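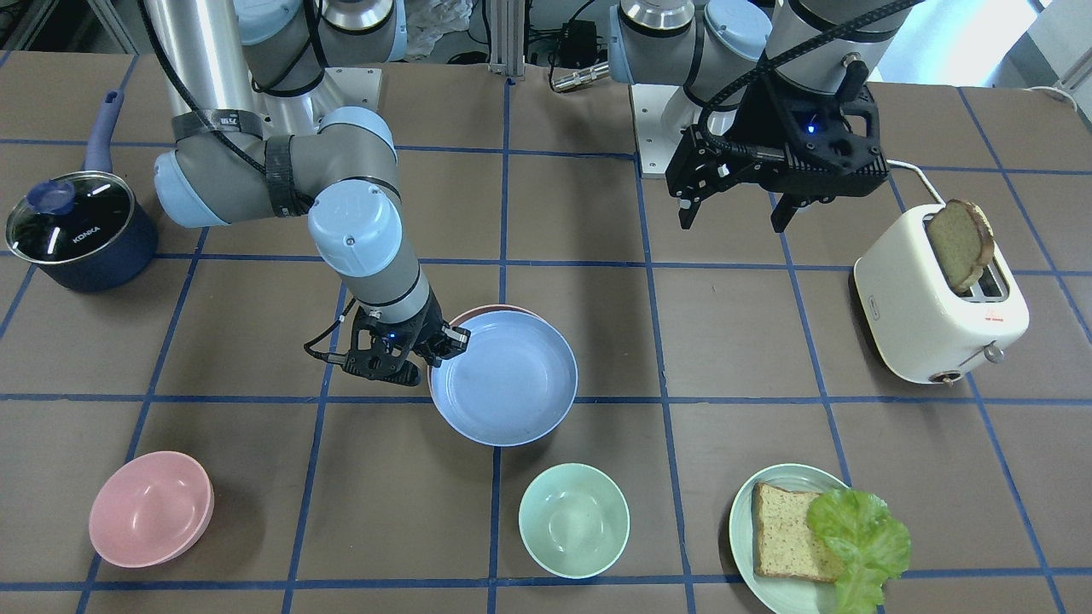
# Illwood glaze notes

Hi! I keep this folder for the little pottery I run out of the old dairy at Illwood, and for anybody who buys from me and wants to know what's on their pot. It started as a shoebox of index cards. Then the cards got wet, so I typed up what I could read, and my neighbor talked me into putting it online where I can't spill tea on it.

It's mostly plain text and a couple of spreadsheets. If you can open a CSV you can use all of it.

## What's in the folder

- `glazes.csv` has one row per glaze, with the recipe in percentages and the cone I fire it to
- `tests/` is the test tile log, 180 tiles so far, going back to when I still had the small kiln
- `firings.csv` has kiln load, start time, hold and how I felt about it when I opened the lid
- `shop/` is the text for the little cards that go in the box with each order
- `old/` is stuff I don't use anymore but can't bring myself to delete

## How to read the glaze names

I name glazes after wherever I was when I first liked them, so the names won't tell you the color (sorry!). The ones people ask for most:

| Name | What you get | Good on |
|---|---|---|
| Konthorpe | soft gray-green, breaks brown on edges | mugs, jugs |
| Histine | satin white, a little speckled | pretty much anything |
| Orlandini | deep amber, runs if you look at it wrong | tiles, shallow dishes |

Orlandini came from Ubaldo Galli, who shared a studio with me for two winters and let me keep the recipe when he moved away. His version had more frit in it. Mine is a bit stiffer, and it still ran off a vase in November and welded it to the shelf, so please put a cookie under it if you try it. The row marked `orlandini_ug` is his original and the one marked `orlandini_b` is what I use.

## Test tiles

Every tile gets a number scratched in the back before bisque. In the log, `dip` is seconds in the bucket and `coats` is how many times it went in. Anything with 4 in the `coats` column was me being stubborn and I wouldn't read much into it.

The `clay` column says either `buff` or `dark`. I switched suppliers partway through, and the newer buff is a touch pinker, so Histine looks warmer on the later tiles. I've put a `2` after the clay name wherever it's the new stuff. If there's no number, it's the old.

Colors in the `looks` column are just me squinting at a tile by the window. "Mushroom" and "wet sand" are not the same thing, but I couldn't tell you exactly where one stops.

## Things that are missing or wrong

- The first 30 tiles have no firing number. Those were the wet cards.
- Konthorpe has two rows with slightly different amounts of copper. I think the second is right, so I've been using that.
- Start times jump by an hour in spring and fall and I never fixed them.
- `firings.csv` has gaps wherever I fired for other people.

## Using the recipes

Go ahead! Use them, change them, sell the pots. I'd love a note if something comes out well. Please do your own tests first with your own clay and your own kiln, especially for anything that'll hold food. I've only had Histine and Konthorpe tested by a lab, so Orlandini goes on the outside of things or on wall tiles and that's how I sell it.

## Changes

I update the log after each unloading, usually on a Wednesday, if the shop's quiet. Latest round was a batch of Histine over dark clay, which I'm almost happy with. Next up is finding a blue that doesn't crawl. There's a file called `blues_maybe.csv` and you're welcome to laugh at it.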